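Salted Cheese Biscuit

The salted cheese biscuit is a thin baked snack, usually leavened with yeast, flavored with cheese powder and salt, and sold in small sealed packets. It sits somewhere between a cracker and a cookie, and people on both sides of that line have tried to hand it to the other. It is eaten with tea, between meals, instead of meals, and at other people's tables while waiting for them to find their keys.

Naming

In American usage the product would be called a cracker, a biscuit being something soft that arrives with gravy. Packets made for the Chinese market often print the single English word "Biscuits" beside the Chinese text, and the word has stuck among buyers who can read only that part of the wrapper. The Chinese term for the type, 发酵饼干, means "fermented biscuit" and refers to the yeast. The flavor is commonly given as 咸芝士味, or "salty cheese flavor," where 芝士 is a borrowing of the English word by sound. Translators have offered "salted cheese," "savory cheese" and, in one import list kept by the grocer Waldemar Tokarz, "cheese, upset."

Dough and baking

A fermented biscuit starts as a plain dough of wheat flour, water, fat and yeast. The dough is left to rise, sometimes overnight, then mixed a second time with more flour and a little baking soda. It is rolled into a sheet, folded over itself and rolled again, which gives the finished biscuit its flaky layers. Small holes are pressed into the sheet before baking so that steam can get out. A biscuit without holes will puff up like a pillow and then break in the bag.

Cheese may go into the dough, onto the surface after baking, or both. Most makers use powder. Fresh cheese carries too much water for a product meant to last months on a shelf, and it costs more, a point the makers tend to mention second. Sugar is nearly always present. Even in a biscuit sold as salty, a little sweetness rounds off the powder, and tasters who are told about it generally claim to have noticed.

Wrapper

The usual form is a flat pouch of printed film, closed at the ends with a crimped seal. Yellow is the standard color for cheese, by an agreement no one remembers making. The lettering may be laid out so that it reads properly only when the packet is turned on its side, which suits a packet lying in a tray and annoys everyone else.
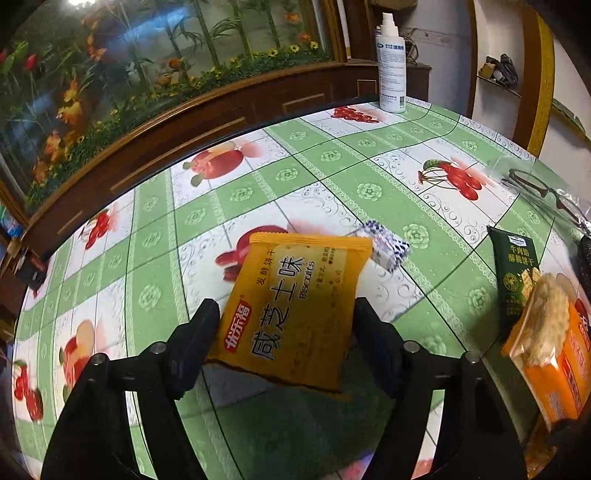 Stirdale, September

The yellow square packet bearing the red 优乐福 logo belongs to this family: 咸芝士味 in large outlined characters, the word "Biscuits" in smaller type alongside, and fine print creased past easy reading. The checked cloth with printed fruit is of a kind long associated with the serving of such biscuits, in the sense that it is wipeable in spirit and hides crumbs well.

Serving

Custom in Stirdale holds that a packet is opened at the table and never beforehand, so that guests can see they are getting a whole one. Teresa Szewczyk, whose household notes on snacks run to 200 pages, recommends pulling the seal apart with both hands and gives a low opinion of scissors. Tearing the packet down the side is quicker but leaves nothing to fold over afterward. Her notes assume there will be an afterward.

The biscuits are taken plain in most homes. Some people add butter, and a minority in Zarolstead spread them with plum jam – a habit that Radosław Adamczyk, in his short history of the town's tea rooms, describes over three pages without once saying whether it is good.

Storage

An opened packet goes soft within a day or two in damp weather. A tin with a tight lid slows this down. Soft biscuits can be brought back on a baking sheet in a low oven and should be left to cool before anyone judges them, as they come out limp and crisp up on the rack. Cheese biscuits should be kept away from coffee and soap, both of which they take on readily.

Broken pieces are used as a topping for baked noodles or soup. Bartosz Kozłowski's recipe for the noodle version, which calls for 30 biscuits crushed by hand, is the one most often copied out, usually without the anchovies.

See also

Cracker
Soda biscuit
Cheese powder
Tablecloth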